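Small lamps for shared desks

A desk lamp in a shared workroom has a harder job than one at home. The ceiling tubes are already on, the walls are white, and most of the light arriving at the desk top has bounced at least once. What the lamp adds is direction.

Inmaculada Paredes, who fits out workrooms for Fitton, begins with the shade. Clear glass leaves the bulb in view and tires the eyes. White glass spreads the light, and a pattern on it does little harm provided the lines are thin. She keeps the lamp low, on a curved arm where possible, with the shade below eye level for anyone seated.
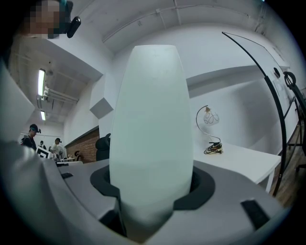

Cable length is the usual complaint. A lamp sold with 2 metres of flex will often stand within arm's reach of its socket, and the surplus ends up round the base. Paredes shortens it with a clip under the desk — never a tight coil, which strains the flex where it enters the foot.

Gerd Kramer, her colleague, is stricter about surfaces. A white desk reflects a good deal of light upwards, and he specifies a matt finish wherever people read from paper. Glossy tops he accepts only for storage.

Bulbs are changed in June, when the rooms are quietest. The old ones go into a box marked with the room number, and any shade with a chipped rim is withdrawn at the same visit.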